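**To:** Members, Havemham Shared Workshop, automation list
**From:** Clotilde Besson, Bench Coordinator
**Date:** 2/19/24
**Subject:** Re: Two-arm bench, scoop handling and the request for changes 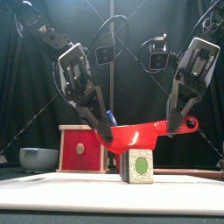 *Two-arm bench: both grippers on the red scoop, bowl end to the left and handle to the right.*

Dear members,

I write in reply to Fabrice Bouvier's message of last week, which is quoted below in the places where an answer is needed. Members who do not use the two-arm bench may wish to read only the last section, on booking.

> On behalf of the Clesura project, I would like to raise four matters concerning the two-arm bench. The first is the scoop. When both arms are used to hold it, the grip on the bowl end is not repeatable. We have seen it turn in the fingers when the right arm begins to tilt, and we have had to stop the run each time.

The coordinators have reviewed the grip. The left gripper takes the scoop across the widest part of the bowl, which is rounded, and the fingers have very little flat surface to bear on. The right gripper is better placed. It closes on the narrow neck just behind the handle, where the plastic has molded ridges. Our view is that the right arm should lead every tilt and the left arm should follow with reduced force. At present both arms are commanded together from the same script, and a small timing difference between them is enough to twist the part.

Members of the Clesura project are asked to try the following before any new fingers are printed:

1. Close the right gripper first and wait for the position reading to settle.
2. Bring the left gripper in at the reduced force setting.
3. Start the tilt from the right arm only, with the left arm in compliant mode.
4. If the scoop still turns, save the log and stop. Please do not raise the force on the bowl end to compensate.

The limit for the left gripper has been set to 600 in the shared configuration file. This is the raw value used by the controller and should not be read as a force in any standard unit. The previous value was 865. Members who keep a private copy of the file will need to change it by hand.

> The second matter is clearance. The lower finger of the left gripper comes down past the rim of the bowl, and when the block with the green dot is in place there is hardly any room left. We would ask that the block be removed from the standard layout.

We do not agree to remove the block. The Nirholm group uses the green dot to check alignment at the start of its own runs, and the small drawer box with the red front is placed by reference to it. We do accept that the present approach is too low. The waypoint above the block has been raised by 80 mm in the shared script, and the descent from that point will be made at the slow speed. Any member who needs a lower approach may set one in a private script, provided that the shared one is restored at the end of the session.

The stacked pieces behind the block will also be reviewed. They are pressed up against it, and any contact with the stack is likely to move the block as well. Until the review is finished, please set both back on their marks if either has shifted.

> Third, we would like to know whether the two cameras between the arms may be moved. A lower position would give us a better view into the bowl.

The cameras are to remain where they are. Calibration of the pair took the Brunet team most of August, and several projects depend on it. The cables are dressed with a generous loop on each side so that the housings are not pulled, and these loops should not be shortened or tied back to the pole. If the Clesura project requires a view into the bowl, the coordinators will consider a third camera on a separate stand. A written request should state the type of camera, its weight, the proposed position and the name of the member responsible for it.

The black curtains behind the bench should likewise stay closed during runs. We have received more than one log this winter in which the detection of the scoop failed for a time, and in each case the member reported that a curtain had been opened for light.

> Finally, may we leave our items on the table between sessions? It takes a good part of each booking to lay them out again.

This request is granted in part. The scoop, the gray bowl, the drawer box and the block may stay on the table, as they are used by more than one project. Pens, markers, hand tools and spare fasteners should be returned to the rack. A marker that is left near the block can be taken by the detection script for part of the work, and the blue-tipped ones have caused false results twice.

The long wooden piece along the right side may stay for the present. If it is moved for a run, please return it to the same line behind the block.

**Booking and supervision**

Sessions in which both arms hold one object will be booked separately from single-arm sessions. A second member must be present at the stop button for the full length of such a session. This applies to all projects and to the coordinators themselves. Single-arm sessions continue under the existing rules.

The revised script and configuration file are in the shared folder under the bench name. Comments may be sent to this list. Reports of damage should come to me directly, with the log attached and the gripper named as left or right, as seen from the front of the table. Several recent reports used the opposite convention and had to be returned.

I thank Mr. Bouvier for setting out his points in such detail, and I would ask him to report to the list once the new grip order has been tried.

Yours sincerely,

Clotilde Besson
Bench Coordinator
Havemham Shared Workshop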